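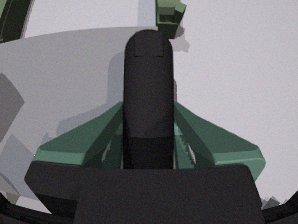 Game Design Basics, Unit 4: Stealth Systems
Instructor: Kenna Skinner

Guard awareness

Most stealth games give each guard three states: calm, suspicious and alert. A guard changes state when a hidden meter fills up. Sight fills it quickly, sound fills it slowly.

Typical starting values for our class project, Mutwood:
View cone: 90 degrees
Time from suspicious back to calm: 40 seconds
Meter needed for alert: 300 points

Players should get a warning before the alert state starts. A sound cue works better than an icon on busy maps.

For April's lab, work in groups of 2 and bring a paper map of one level with the patrol routes drawn in.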